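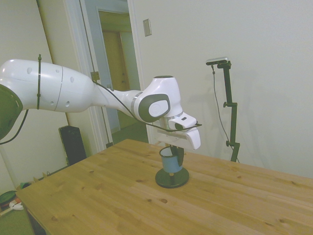
We have a mug tree! If you've been anywhere near the kettle at Plirkholm since the start of September you'll know what a relief this is, and if you haven't, well, imagine a cupboard with 60 mugs in it and a door that only shuts if you lean on it.

The tree came from Osach, the wood turners down by the canal, and it's currently on the pine table in the main room while we argue about where it should live. My vote is next to the sink. The other popular answer is the windowsill, which I think is asking for trouble as soon as anyone opens the window, but I've said that at two meetings now and I'll stop.

It's a plain thing, a pale wooden pole on a round black base, and I like it a lot more than I expected to. I'd wanted hooks under the shelf (I even bought the hooks, they're in the drawer with the dead batteries if anyone can use them). The trouble with the hooks was that the shelf is tiled underneath, for reasons lost to history, and the one person with a tile bit had lent it out.
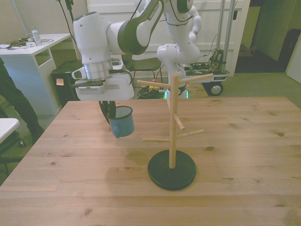 *2 min read*

So, the tree. It has 5 pegs, all at different heights and pointing different ways, and that's clever because a fat mug and a skinny one can hang near each other without clanking. The light blue enamel one is my favourite of the lot. It weighs next to nothing and it'll survive being dropped on the kitchen floor, as I proved the morning it arrived.

Yes, I can do the sums, and 5 into 60 leaves rather a lot of mugs. The plan is that the tree holds the ones in daily use and the rest get thinned out. Zein, the café on the corner, has offered to take any decent spares for its outside tables, and whatever they don't want goes to the charity shop. If you have a mug in that cupboard you love, please take it home or put your initials on the bottom before the end of the month. I mean it about the initials. Last year's clear-out ended with somebody's christening mug in a raffle and I had to buy it back.

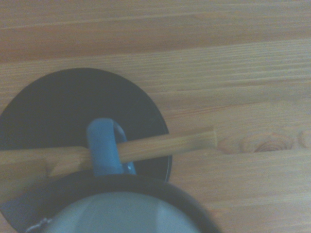
*Blue handle, wooden rod, pine table.*

A few people have asked about money. The tree came out of the tea tin, which has now taken nearly 2,000 coins since we started it (mostly coppers, thank you, my arms are killing me). There's enough left over for a second tree if this one earns its keep, and Osach say they'd do us a matching one.

Hanging things up does take a bit of getting used to. Go in with the handle square to the peg and slide it well back, otherwise it sits on the tip and looks at you. Drain your mug first too, please, or the table gets the last of your tea.

Gatel are still coming to look at the cupboard door. They've said mornings suit them best, so if you're in before ten and there's a knock, let them in and show them the hinge. The bottom one, the top one's fine.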